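The Table in the Back Bedroom

Zolldale paid by the accepted clip, and by the middle of the month Khurram Ghauri had 300 to turn in and a niece's bedroom to do it in. The niece was away at school in Skandville. His sister-in-law, Shazia Paracha, said he could use the room as long as he put the bed back the way he found it.

"It's not made," he said.

"Then leave it not made."

The job sheet was called Bonus, after the project, and it had confused him the first time he read it. Bonus wanted ordinary rooms. It wanted small things picked up and put down by a person holding the gripper, at the speed a person would do it, so that a machine somewhere could learn what picking up looked like. The sheet said not to tidy first. He spread the purple cloth on the round table, put a few things on it, and squeezed the handle twice to check that the fingers closed evenly.

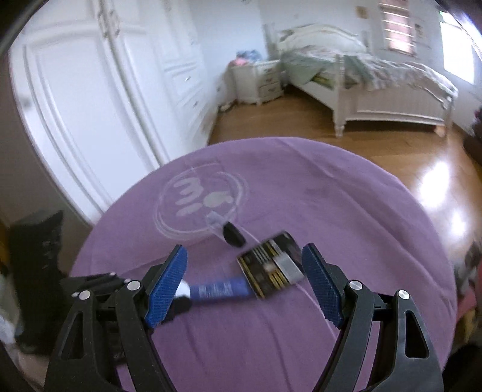

The purple cloth, with the jaws open.

The reviewer was a man called Bhuiyan whom Khurram had never met. Bhuiyan wrote short notes. Too fast. Hand in view too long. Good. Out of the last batch he had sent back 23 clips, all for the same thing: Khurram was slowing down just before he touched the object, as if he were asking it for permission.

"You do that with doors too," Shazia said when he read it to her. She had come in with her tea and was standing by the desk.

"Do what?"

"Stop in front of them."

He started again. Reach, close, lift, set down, open. The flat black package was the hard one. It slid on the cloth if he came at it low, and if he came from above the pads landed on the printing and pushed it down into the table. He tried it from the short side and it came up clean. He did that 12 times, turning the package a little between takes, until he had quit thinking about his wrist.

After the table came the trash. The sheet had a whole section on trash.
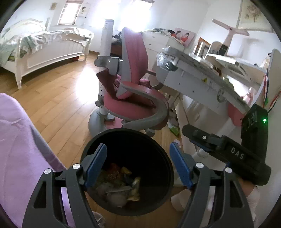 Over the wastebasket with the fingers open.

"Who wants a robot to learn this?" Shazia asked.

"Somebody with a wastebasket."

"Do you drop things in or take them out?"

"Both. You have to show it both." He held the gripper over the bin and let it hang there a second too long, and heard Bhuiyan's note in his head, and went down for a wrapper. He missed. The sheet said to keep the misses and mark them, so he marked it and went down again.

She asked if she could try. He wasn't sure the terms allowed it, but he handed it over — she was already putting down her tea. She was heavy-handed and quick. She went back to the table and picked up the blue tube without any pause at all, held it up, and put it down facing the other way.

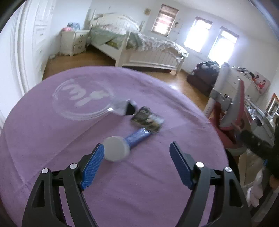

"That one counts?" she said.

"I have to put your initials on it."

"Put them."

She did eight more before her tea got cold. He typed S.P. beside each one and uploaded them with his own. The notes came back that evening while he was eating. Two of his were marked too slow. Hers all said the same word, and he read it to her across the kitchen, eight times and then once more, until she told him to stop and pass the rice.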